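Hositz Football Club

Hositz Football Club is an amateur Australian rules football club based in the town of Ulton. It fields senior men's, senior women's and reserve sides, along with junior teams from under 10s upwards. The club plays its home matches at Prajapati Oval and wears navy guernseys with a single white band. Its supporters usually call it the Hosses, a name that appears in match programmes but has never been adopted on the club badge.

History

The club grew out of a works side. Employees of the Hositz brickworks had played scratch matches against neighbouring towns for several seasons before they applied to join the local competition, and the application was accepted on condition that they found a fenced ground. The early teams had trouble raising eighteen players for away matches, and on more than one occasion borrowed men from the opposition. Results were poor. The side finished last in each of its first three seasons and conceded more than 200 points in a single match against Clusora, the league's strongest club at the time.

When the brickworks closed, the club lost its ground, its dressing shed and a good part of its playing list. Members voted to carry on under the same name and rented a paddock on the eastern side of Ulton, which flooded most winters. Several home fixtures were moved to Clusora in this period. The club has since said that the arrangement was the start of the present rivalry, as gate money from the transferred matches was kept by the host.

Hositz reached its first senior grand final while still playing at the paddock and lost by 6 points. It won the premiership two years later, beating the same opponents, and has won four more since. The longest gap between senior titles was nineteen seasons.

Ground

Prajapati Oval was laid out on former market garden land and is named after the family that farmed it. The playing surface is slightly wider than is usual for a country ground, with a fall of nearly a metre from the northern wing to the southern. Teams winning the toss have generally chosen to kick to the western end, where the prevailing wind helps in the first half of the afternoon and drops away later.

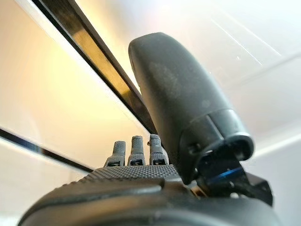

The record attendance at the oval is 927, set at a preliminary final against Clusora. There is a covered stand on the northern side with seating for 50, and most spectators watch from parked cars or from the grass bank behind the western goals. Floodlights were added in stages. The first set lit only the training area in front of the clubrooms, and night matches were not possible until the remaining towers were put up. The women's senior side played the first match under the full lights, a win over Clusora in front of a larger crowd than the men's match that followed.

The scoreboard is worked by hand. A proposal to replace it with an electronic board was put to members and defeated, mainly on grounds of cost, and the money was spent on drainage along the southern boundary.

Women's football

A women's team was formed when the league set up a separate women's division. The first squad was drawn largely from local netball and basketball sides, and only a few of the players had played Australian rules before. Training took place on the outer half of the oval, sharing the ground with the under 14s.

Sofia Cardoso, a midfielder who had come to the game from netball, captained the side in its first five seasons and later coached it for 2. She won the club's best and fairest award four times, which remains the most by any player in the women's team. Under her captaincy Hositz moved from the bottom half of the ladder to its first finals appearance, and it won the division in her last season as a player. The award for the best first-year player in the women's side now carries her name.

Rivalry with Clusora

The two clubs meet at least twice each season. The match at Prajapati Oval is played in the first half of the fixture and the return match at Clusora in the second. A shield made from a section of the old dressing shed door is held by the winner of the most recent senior men's match. Since the women's division began, a separate cup has been contested on the same day.

Clusora leads the overall series in men's football, largely because of its dominance in the early decades. In women's football Hositz is ahead. One match between the clubs was abandoned at three-quarter time when lightning was seen near the ground, and the league awarded two premiership points to each side.

Colours and badge

The first guernseys were plain brown, after the brickworks. Navy was adopted when a supplier could no longer match the brown, and the white band was added the following season to avoid a clash with another club in the league. The badge shows a kiln chimney inside a shield. The brown guernsey has been worn again in a small number of heritage matches, always at home.

Club awards

Awards are presented at a dinner held each year in November. Votes for the best and fairest are cast by the coaches after every match, including finals, on a five to one basis. In the event of a tie the award is shared. Other senior awards include leading goalkicker, best in finals, and the trainers' award, which is chosen by the training staff without reference to match votes.

See also

Ulton and District Football League
Clusora Football Club
Prajapati Oval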